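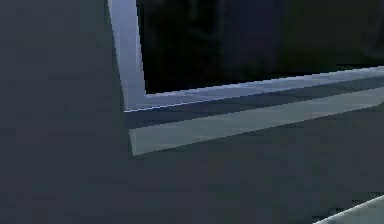
Surunside 研究生备考互助组 · 阅读与词汇小队

去年六月我报名考试的时候,心里想的是裸考一次,摸摸底。报名费交完,摸底的念头就淡了,毕竟那笔钱够我吃一个月的食堂,还能顿顿加个蛋。

先交代我的底子。本科念的是水利,毕业三年,英语水平停在能看懂说明书、看不懂说明书里的警告那一段。数学稍好,但好得很不稳定,主要看题目心情。

我买的第一样东西是 Nellholm 的单词书,收词2,562个。为什么不是2,500,我至今没想明白,多出来的六十二个大概是编者舍不得删。头两个星期我进展神速,把A字头背得滚瓜烂熟,abandon、abate、aberration,做梦都能用它们造句。到了C字头开始松动,D字头基本属于点头之交。后来我从Z往回背,这才发现Z字头一共没几个词,成就感来得非常便宜,推荐给所有情绪低落的考生。

模考是在 Batorard 上做的,满分2,000的那套。第一次我考了1,160,系统给的评语是“潜力较大”。我把这四个字截图发给我妈,她很高兴。

组里带我们阅读的是 Rangi Maihi,他自己考过三回,对失败的分类相当精细。他让我们每做完一篇就写下错因,而且不许写“粗心”。我头一个星期写的全是“看错”,被退回来;改成“没看清”,又被退回来。最后我老老实实写:第三段根本没读,凭第一段的气氛猜的。这次他批了个“可”。

说来也怪,写了一个月错因之后,我的阅读真的涨了一点,逻辑题纹丝不动。逻辑题里总有五个人要坐一圈,甲不挨着乙,丙必须在丁左边,戊怎么都行。我的人生经验告诉我,这种饭局应该取消。
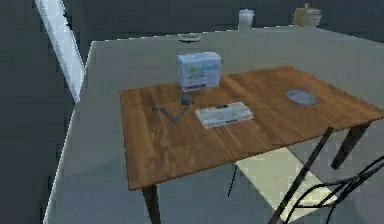 桌上放着盒子和几样零碎

时间安排这件事,我试过三种。早起型坚持了四天;夜猫子型坚持得久一些,但凌晨一点做的题,第二天看像是别人做的,而且是个不太聪明的人。现在用的是第三种,下班后先吃饭,七点半坐下,做到九点半,到点就停,哪怕正做到一半。停在一半有个好处,第二天不用想从哪里开始。坏处是睡觉时脑子里还有戊在找座位。

关于报班。Rutherford 的冲刺班我去听过一次试听课,老师口才极好,一个半小时里讲了四个学生逆袭的故事,讲了一道题。那道题我会。同去的组员报了名,说主要是想花钱买个压力。我理解,我办健身卡的时候也是这么想的。

作文目前攒了600字的万能模板,开头很有气势,结尾也很有气势,中间留着空,等考场上的我去填。Rangi 看完说,这像一座只有大门和后门的房子。我打算这个月把中间砌起来,哪怕先砌个厕所。

下次模考定在月底,成绩出来我再更新。要是没更新,那就是又潜力较大了。组里有人手上有多余的逻辑题册的话,请留言,旧的就行,写过答案的更好。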